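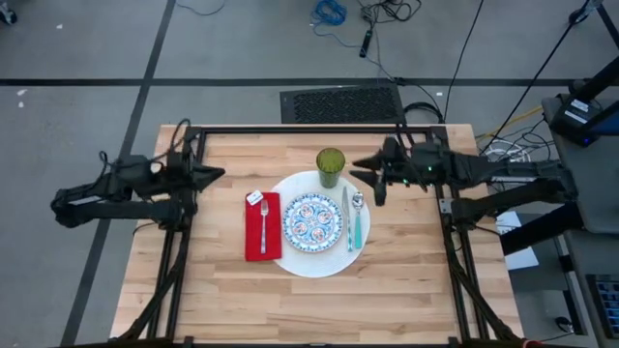
Place setting and green drinking glass on a light wooden table.

Review: Vurix bench parcel scale

November 2022

The Vurix is a mains-powered bench scale made by Zamadska for small firms that send goods by post and courier. It consists of a flat steel weighing plate, a separate display on a coiled lead, and a desktop program which compares the measured weight with a table of postage rates entered by the user. The unit under review was bought at the full retail price and was used in the despatch room at Huvau, a mail order supplier of replacement parts for garden machinery, throughout October.

Huvau had previously relied on a kitchen scale for small items and a bathroom scale for anything larger. The usual result was that postage was estimated at the point of sale and corrected afterwards, either by asking the customer for a further payment or by absorbing the difference. The purpose of the trial was to establish whether a single scale could reduce the number of such corrections.

Weighing

The plate is rated to 50 kg and the display reads in steps of 2 g up to the first changeover point, after which the steps become coarser. Over the course of the trial 738 parcels were weighed, of which 254 were addressed outside the United Kingdom. Readings were compared with those taken at the post office counter whenever a parcel was handed in there. Where the two differed, the difference was within one step of the display, and in no case did it move the parcel into another price band.

The reading settles quickly on a firm bench. On a folding table it was noticeably slower, and Sheila Clegg, who manages despatch at Huvau, reported that the figure would drift if the table was leaned upon. The manual does state that a rigid surface is required, although the statement appears only in the section on calibration.

Long, thin parcels present a difficulty. A boxed drive belt or cutter bar overhangs the plate on both sides and can hide the display if the display is left in its cradle. The coiled lead allows it to be moved clear, and a wall bracket is supplied for the purpose. The screws for the bracket were missing from our box. Zamadska sent a set on request.

The rates program

The program is the weaker half of the product. Rates must be typed in by hand or imported from a spreadsheet laid out exactly as the manual prescribes. Once the table is in place it works dependably - the weight appears, the operator selects the destination zone, and the correct charge is shown. It will also show the shortfall where the customer has already paid a lower sum, and it can produce a short message quoting the amount still due. Huvau found this the most useful feature of the whole package.

It does not, however, deal well with combined orders. Two items sent together rarely cost twice the postage of one, and the program has no means of working out the saving until both are physically on the plate. A trader who wishes to quote for combined postage in advance will still need to keep a list of packed weights. Volumetric charges are supported, but the dimensions must be measured separately and entered for each parcel.

Accented characters are another weakness. An order from Gündoğdu, a regular trade customer, was printed on the despatch note with two letters replaced by question marks. The address had to be corrected by hand each time. Barry Sowerby of the accounts office raised the matter with the supplier and was told that it would be addressed in a later version. No date was given.

Setting up and support

Installation took most of a morning, the greater part of which was spent on the rates table. The scale itself was ready as soon as it had been levelled. The printed manual is clear on the hardware and rather brief on the program. Telephone support was courteous, but is available on weekday mornings only, when a despatch room is not always at its busiest.

Conclusions

The scale is accurate and solidly made, and it may be recommended to any firm whose parcels vary widely in weight. Requests to customers for additional postage fell during the trial, and those which were still necessary could be supported by a recorded weight. Firms sending mainly letters and small packets have no need of the capacity and would be adequately served by a cheaper model.

The program should be regarded as a useful addition. Prospective buyers with many overseas customers are advised to wait for the revised version, or to continue printing address labels by their existing method. Huvau has kept the scale in use and prints its labels separately.

Related items
Choosing padded envelopes for small metal parts
Customs forms: common errors and how to correct them
Thermal label printers compared
How to word a request for additional postage
Returns: who pays the carriage?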